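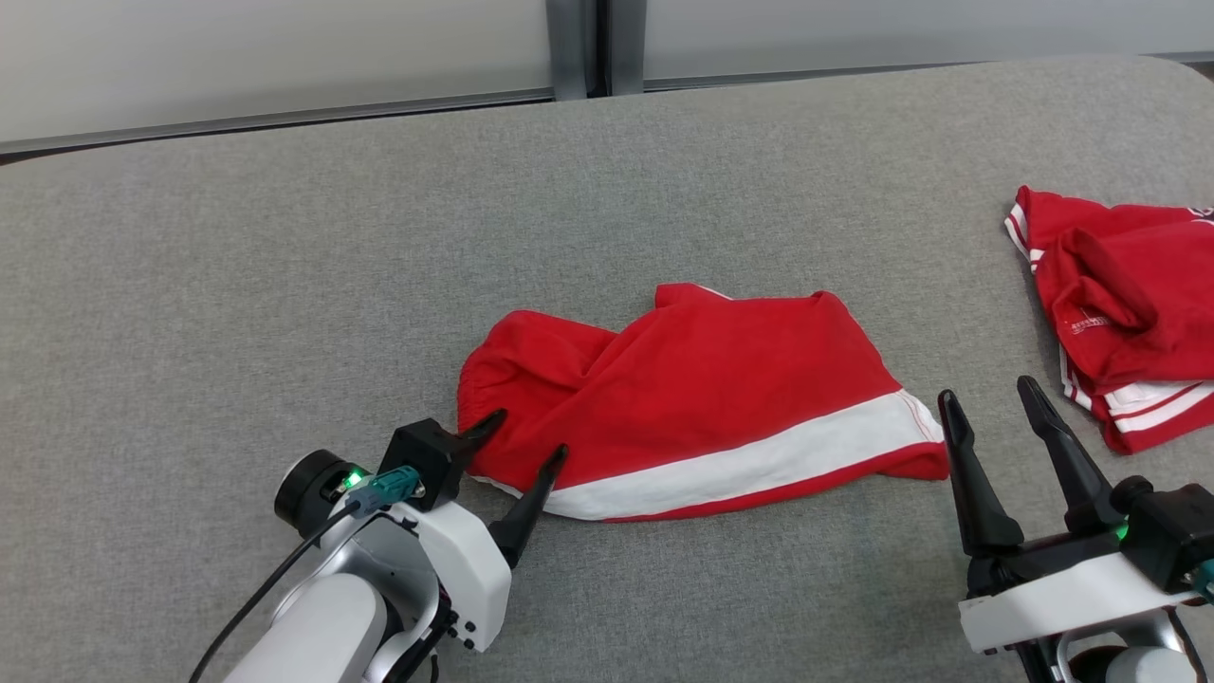
Why stripes bleed: a dye chemist on red polyester

The technical lead at Prelteck's textile laboratory in Trarnberg has tested sportswear for color transfer since the company took over the Alcombe finishing plant. Red next to white remains the most frequent complaint on her desk.

"Disperse dye sits inside the fiber," she said. "Heat the fiber and some of it moves back out. If there is white beside it, the white picks it up."

Washing is seldom the main cause. Most of the 121 returns logged up to February showed staining along folds, a pattern she attributes to garments being packed while still warm from pressing. The plant now holds pressed goods on open racks for two hours before folding.

Thread is a separate problem. "People specify the body fabric and forget the piping. It comes from another mill, with another dye."

Her lab uses a Murakami oven and a weighted plate. Samples are pressed against undyed cloth, then graded against a gray scale under fixed light. The oven has logged 3650 hours and is recalibrated after every 400.

Asked what buyers should do at home, she kept it short: "Cold water, inside out, and take it out of the machine when it stops. Don't leave it in a heap overnight."

A revised test method goes to customers on 6th July.

Recent articles
Reading a gray scale
Elastic recovery after repeated washing
Choosing thread for contrast seams
Press temperatures for blended knits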